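Tecnología de artículos textiles del hogar
Unidad 3. Artículos blandos con relleno: inspección, clasificación y almacenamiento
Apuntes de la profesora Areeba Janjua
Versión 2019-01-15

3.1 Definición

Se considera artículo blando con relleno toda pieza formada por una cubierta textil y un núcleo compresible, cerrada por costura. El núcleo puede ser suelto (fibra cardada, gránulo) o laminar (guata, fieltro). Esta distinción condiciona el resto de la unidad. El relleno suelto se desplaza con el uso y exige comprobar el reparto; el laminar conserva su posición, pero pierde espesor en las zonas de presión.

Los dos artículos de referencia son el muñeco de peluche y la manopla de horno. El primero se trata como relleno suelto y la segunda como relleno laminar.

3.2 Superficie de trabajo

La inspección se realiza sobre un tablero plano, mate y de color uniforme. Los acabados brillantes producen reflejos que ocultan el pelo desprendido. El tono debe contrastar con el artículo; para piezas azules o blancas es adecuado un tablero pardo. Los roces y las manchas antiguas del tablero no impiden el trabajo, siempre que estén localizados y no se confundan con suciedad transferida por la pieza.

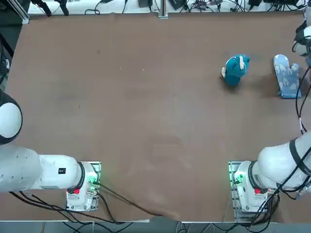 Antes de colocar la primera pieza se pasa un paño seco en una sola dirección. Las motas claras que queden adheridas se retiran con cinta. Las piezas se depositan separadas entre sí, sin apilar, y se examinan de una en una. Si el artículo cede fibra al tablero, se registra como desprendimiento de grado 2 y se repite la limpieza.

3.3 Inspección del peluche

Orden de examen: costuras principales, apéndices, ojos, zonas de pelo largo, aplicaciones bordadas o estampadas.

Los apéndices (orejas, cuernos, aletas) concentran el esfuerzo en una costura corta. Se sujetan por la base, nunca por la punta, y se aplica una tracción progresiva. Una asimetría entre apéndices no constituye defecto por sí misma: puede proceder del patrón, de la postura de la pieza o de un relleno mal repartido. Para descartar esto último se palpan ambos lados.

Los ojos brillantes se comprueban por el borde. En las zonas de pelo largo, como hocicos o barbas, se abre el pelo con los dedos hasta ver la base. El aspecto desgreñado no equivale a desgaste si la base mantiene su densidad.

3.4 Inspección de la manopla

El punto crítico es la unión entre el pulgar y la palma. Se introduce la mano, se separa el pulgar y se busca luz a través de la costura. A continuación se pinza la palma en 3 puntos y se compara el espesor. Una manopla con guata apelmazada se retira del uso en horno aunque la cubierta esté intacta.

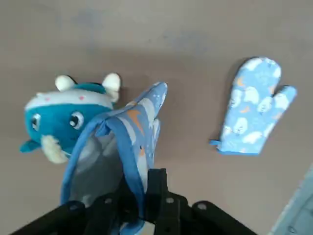
Figura 3.1. Peluche azul verdoso con hocico de pelo crema, tapado en parte por una manopla de horno azul.

El solapamiento de dos piezas de color próximo dificulta la lectura de los contornos. En el registro fotográfico se recomienda añadir una toma individual de cada artículo.

3.5 Clasificación y almacenamiento

Los artículos de cocina y los juguetes no comparten recipiente. La manopla puede transferir grasa al pelo del muñeco, cuya limpieza es más lenta. En el inventario de prácticas Menditz, cerrado en noviembre con 3304 fichas, figuran 355 artículos reclasificados por esta causa.

Código M: manoplas y agarradores. Almacenamiento en plano, pulgar extendido.
Código P: peluches. Almacenamiento sin compresión, apéndices hacia arriba.
Código R: pieza retenida, pendiente de reparación o descarte.

3.6 Ejercicio

Redactar la ficha completa de una manopla y de un peluche según el modelo Weddale. Indicar tipo de relleno, estado de las costuras y código asignado. La ficha se entrega junto con la hoja de limpieza del tablero.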